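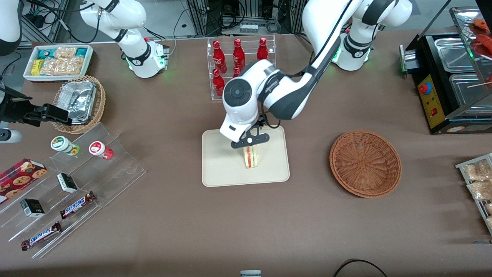
Robots learn the lunch order, one sandwich at a time

A unit on the edge of Hustcombe has been serving lunch since June without feeding a single customer. The food goes from the display to the tray, the tray is cleared, the food goes back, and the whole business begins again. The staff say you get used to it.

The unit belongs to Disness, a small automation firm that would like a pair of robot arms to be able to run a snack counter. Before they can do that, the arms have to be shown how, and shown rather a lot. Each working day a team of operators guides them through the sort of orders a station kiosk might get before the first train: a sandwich, a chocolate bar, something in a crinkly packet. Every attempt is recorded and passed to a learning system, which is expected to work out for itself what all of them had in common.

The firm's target is 82 good examples of every task on its list. The list has 30 tasks. It was shorter in the spring, but someone asked whether the arms could also do sausages.

A good example, under the house rules, is one in which the right item ends up in the right place and still looks like something you would pay for. Sandwiches have proved the sternest test of the second half of that sentence. Grip one too lightly and it slides. Grip it too firmly and the filling makes its own arrangements. The triangular kind has to be picked up, carried across and set down on a tray without any of this happening, and a two-fingered gripper has no opinion about bread until somebody gives it one.

"A chocolate bar will forgive you," said one operator, who asked for a tea break in preference to a name. "A sandwich remembers."

The counter is restocked and rearranged between runs, on purpose. Baskets swap sides, bottles are moved about in their rack, and the snack packets are tipped out and put back in a different muddle. Clear wrappers are thought to be especially good for the system's education, being hard to see and eager to slip. The firm reasons that a machine taught on a perfectly tidy counter will be of little use on a real one, and anybody who has bought a pasty at ten to eight in the morning will find that difficult to argue with.

Failed attempts are kept too. They are filed separately, with a short note saying what went wrong, and the notes are said to be the best-read documents in the building. "Let go early" is a common one. "Correct basket, wrong basket" took two people some time to interpret and has since been added to the official wording, where it means that the item reached the basket named in the order after first visiting the other.

The software that sorts the recordings is called Bezerra. It plays back each run, trims the waiting at either end and asks a reviewer for a yes or a no. There is no button for "sort of", although one has been requested more than once. Reviewers are meant to judge only what the arms did and to make no allowance for effort, a rule the operators consider harsh but which they apply to one another with some enthusiasm.

Shifts at the controls last 2 hours at most. The firm tried longer ones early on and found that tired people teach tired habits. By late afternoon the operators had begun taking little short cuts, such as nudging a packet along the table to save lifting it, and the learning system picked up the nudge with far more interest than it had ever shown in the lifting. Several days of recordings were thrown out. New starters are now told the story on their first morning, before they are told where the kettle is.

New starters also spend their first week on chocolate bars. Bottles come next, then packets, and only after that are they trusted with bread. The hot cabinet is left until last and needs a second person standing by, whose job is to watch closely and keep their hands to themselves. This is apparently the harder of the two roles.

Then there is the matter of what becomes of lunch. A sandwich is retired after 10 grips, whatever its condition, and goes out with the food waste. Visitors tend to ask whether the staff eat them. They do not, and the question is felt to come mostly from people who have not seen a sandwich after its ninth. Wrapped goods last a good deal longer, and there is at least one packet in the building which operators claim to know by sight.

Interest so far has come from Cakico, a chain of station cafés, which has agreed to lend a corner of one branch for a trial once the system can manage a full order unaided. Cakico was careful to say that it has signed up for a corner and for a trial, and that its counter staff will be there throughout. It would also like the arms to be able to hand over a napkin. Napkins are not yet on the list.

Disness will not be drawn on when that trial might happen. The arms can now get through several of the simpler orders by themselves on a good day, the firm said, and it would prefer to wait until it can stop using the words "on a good day". Changes to the order are still a weak point. A customer who asks for one thing and then, with the gripper already on its way, decides on another is a perfectly normal customer, and so far the system's answer has been to deliver the first thing with great care.

More operators are wanted for the autumn. Applicants need no background in robotics, and the firm says some of its best people came from catering, where they had already learned to put things down gently while thinking about something else. Training is given. Lunch is not provided — the advertisement is quite clear on that point — but there is a bakery across the road, and it stays open until three.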